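Storing crockery and glassware: your questions

Do I need drawer pegs, plate racks or stacking shelves?
Probably not. Most of what is sold as kitchen storage takes up more room than it frees. Measure the cupboard first, then decide whether you still want the thing.

Does the Trarnico riser really double my shelf space?
It says so on the box. Siwan Craddock tried one in a cupboard 26 cm high and could no longer get her pint glasses in. Double the shelves, yes – double the space, no.

Should glasses go rim up or rim down?
People argue about this with great confidence and very little evidence. Rim down keeps dust out. Rim up is kinder to thin rims. Pick one.

Is felt between plates worth paying for?
For plates you care about, perhaps. Kitchen paper does the same job. We would not pay extra for the Povum set, which is felt circles in a tin.

How many mugs should one household keep?
Fewer than you own. We have yet to see a good argument for more than two each, plus 3 for visitors.

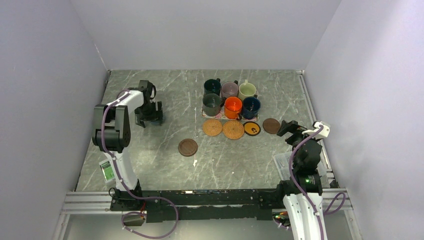
Mugs are where the space-saving claims get silly. Hooks, trees and carousels all promise order, and all of them leave air between the mugs. Two rows of three, pushed up close, need no gadget at all, and the handles don't have to match: one can point straight back and another sideways towards its neighbour. Matching colours won't save you any room either, whatever the catalogue implies.

Can I send back a rack that doesn't fit?
Ask the shop before you open it. Some won't take it once the seal is broken.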